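The box from the Jendness sale came home on my lap, on the bus, because I wouldn't trust it to the floor. I had paid three dollars for it. Three dollars! The woman ahead of me had carried off a whole set of dining chairs and looked miserable, and there I was with a carton of somebody's drawer leavings, grinning like I'd robbed the place.

I should say that I love a drawer. I mean the drawer, the one every house has, where the tape lives with the birthday candles. My grandmother had one so full you had to slide a ruler in and press things flat before it would open, and she let me empty it onto the rug every February when it was too cold to do anything else. I'd sort it all into families. Things that turn, things that stick, things that were once part of a lamp. Then she'd scoop the families up in both hands and drop them back in, all mixed, and I never minded one bit — it meant I could do it again next year.

So when the Gittins Street hall put up a notice asking for objects for the autumn table, I was the first name on the sheet. The rules were short. Bring ordinary things. Bring things that don't match. Nothing sharp enough to hurt anyone, nothing alive, nothing you'd cry over.

I spread the Jendness box out on my kitchen counter that night and went through it with a flashlight (the bulb over the stove had quit again). There was a key with a paper tag that said "21" and nothing else. There was half a set of coasters, a bicycle bell, and a tin marked Comumow, which I opened very slowly and which held 50 rubber bands, all gone stiff as macaroni. I counted them. Of course I counted them! I lay in bed afterward trying to work out what kind of person buys a tin just for that, and I decided I would have liked them enormously.

But it was the putty knife I kept going back to. It had a wooden handle, reddish brown, with a hole in the end so you could hang it on a nail, and a blade that opened out like a fan. I stood there in my socks and puttied the air. I did the window frame, the cupboard door, the side of the refrigerator. You could have told me that knife had done 1000 windows and I'd have asked which was the 1001st, and could I come along.

In the morning I wrapped it in a dish towel and walked it over. The hall smelled of floor polish and old coffee. Other people's things were already coming out of bags and coat pockets, and I wanted to pick up every single one and ask it questions. I put my knife down and made myself step back.
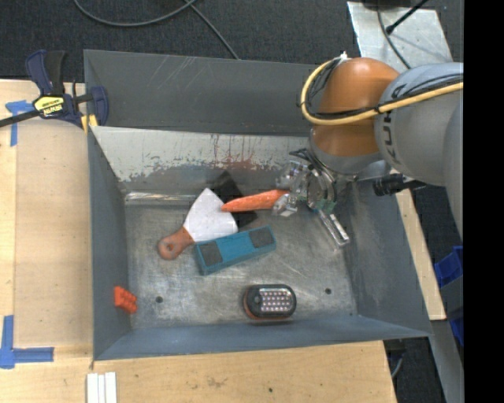

*The putty knife in the big metal bin, with a carrot for company.*

A carrot! I laughed right out loud. I had thought all night about what might end up beside it, a hinge maybe, or a good brush, and I had never once thought of a vegetable. The tip of it lay across the blade as if the two of them had been introduced. There was a teal block in there too, with a dark gray square near each end, and I couldn't tell you what it was for. I went through my families. It didn't turn. I doubted it stuck. I gave it a family all its own and felt very generous.

I walked home the long way, past the Polix bakery, with the dish towel over my shoulder and the key in my pocket. I hadn't been able to leave the key. I tried it in my front door, just to see, and then in the back door, and then I went next door and asked the neighbors if I could try theirs.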